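Ticket 3705 - Losteck customer portal, pictures upload very slowly
Opened July 11, 2024 by Zoi Panagiotou

Since the update I can attach only small files. A picture of 475 KB goes through, a bigger one stops at 46 per cent and the page turns grey. I tried 2 browsers and cleared the cache - same behaviour. 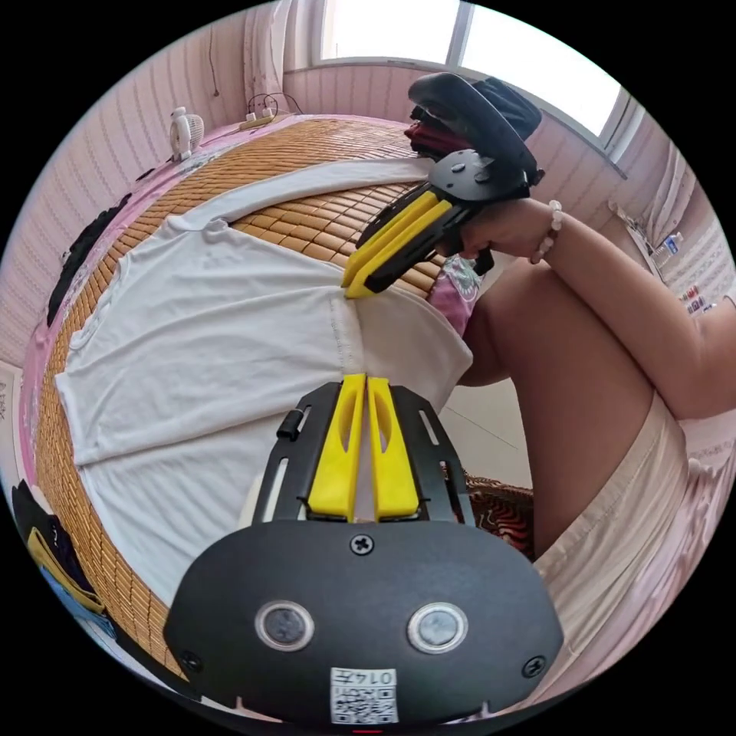
Manolakis: Please try again with the browser's ad blocker off. It holds the upload on our side too.

I switched it off and the upload finished, but the order of attachments is now reversed. I would favour a fix for this also, as my colleagues sort by order.
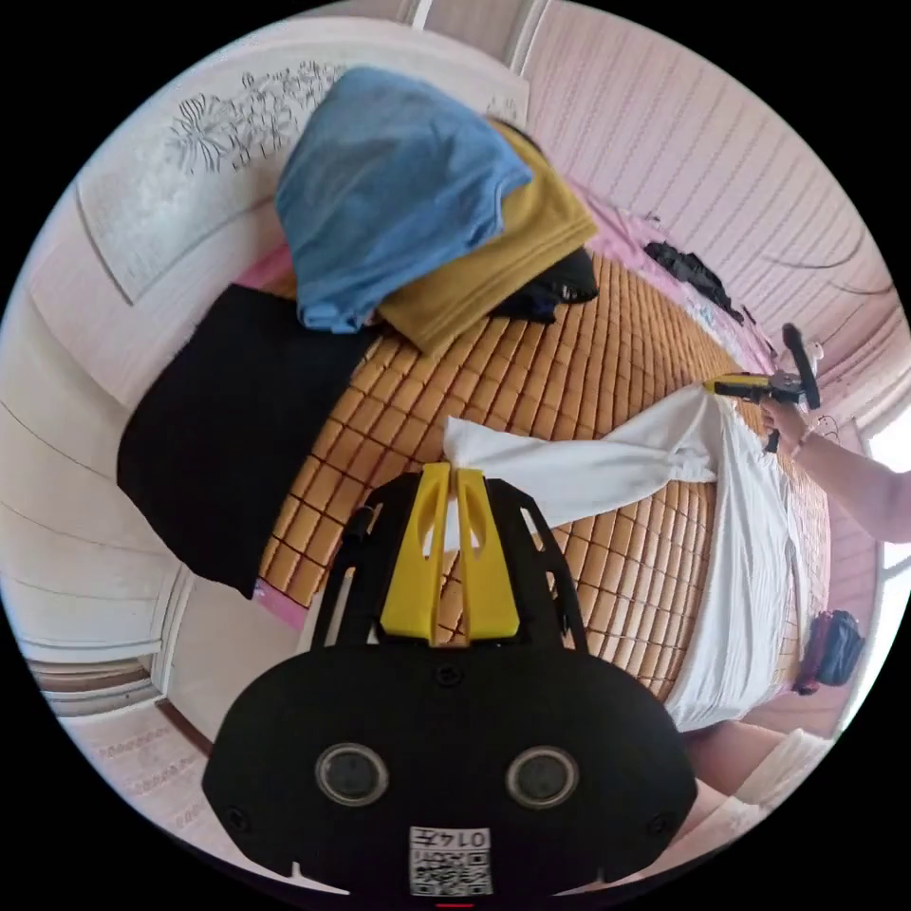

Attachment 2: bed with bamboo sleeping mat

Status: open, waiting for Honditz.

Losteck Support - Contact us - © Parnari - Back to top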